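Home Prints Orders FAQ Contact

Search this site Go

Ordering prints from Halliday

Which papers do you offer?
Matt, satin and a cotton rag called Molteo. Matt is the cheapest of the three.

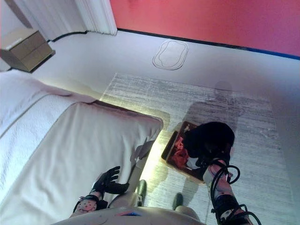 White bedding and a pale wood nightstand

How long will my print take?
Unframed prints leave our Clirnberg workshop within 15 days. Framed ones take up to 30.

Can I return a print?
Yes, within 17 days of delivery, in its original tube or box. Custom sizes can't be returned.
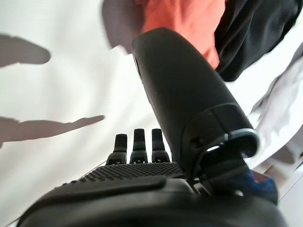
Fengying Du

Do you sell limited editions?
A few. The Ferlow series is limited to 1,000 and each print is numbered on the back. Signed copies cost extra.

Can I pay by invoice?
Trade customers only. Write to Kadir Öztürkmen in accounts.

Print this page E-mail this page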